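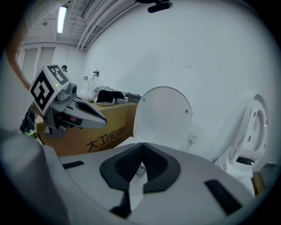
Ellari Felt Desk Pad

Wool-blend desk pad, 3 mm thick, with a non-slip backing. Sold by Hirarthorpe Office Supply.

The Ellari is a plain felt pad for a writing desk or a computer desk. It quiets the keyboard, keeps the mouse from skating on glass or lacquer, and saves the desktop from watch straps and coffee cups. The long edges are stitched. The short edges are cut and heat sealed, so expect a little fuzz there in the first weeks. It can be trimmed with small scissors.

Size: 70 x 35 cm
Thickness: 3 mm
Material: 70% wool, 30% polyester
Backing: natural rubber
Colors: charcoal, oatmeal, moss
Item number: 2000-EL

The pad ships rolled. Lay it face down overnight with a few books on the corners and it will flatten out. The rubber has a smell when first unpacked - leave it near an open window for a day or so.

Care

Vacuum with a brush attachment or use a lint roller. Blot spills with a dry cloth and then a damp one. Do not machine wash or tumble dry. Ink will not come out of the oatmeal, so pick charcoal if you use a fountain pen.

Optical mice work on all three colors. Some older laser mice jump on moss. If yours does, we will exchange the pad for charcoal at no charge within the return period.

Shipping and returns

Orders leave our warehouse in 2 business days. Returns are accepted for 70 days if the pad is clean and has not been trimmed. Return shipping is paid by the buyer except on exchanges and faulty items.

The larger Pala pad uses the same felt but has no rubber backing. The MacLeod leather pad is out of stock until August.

For bulk orders or custom sizes, write to Nathalie Cloutier in trade sales. The minimum for a custom size is two pads in one color.

Page updated 02/11/2024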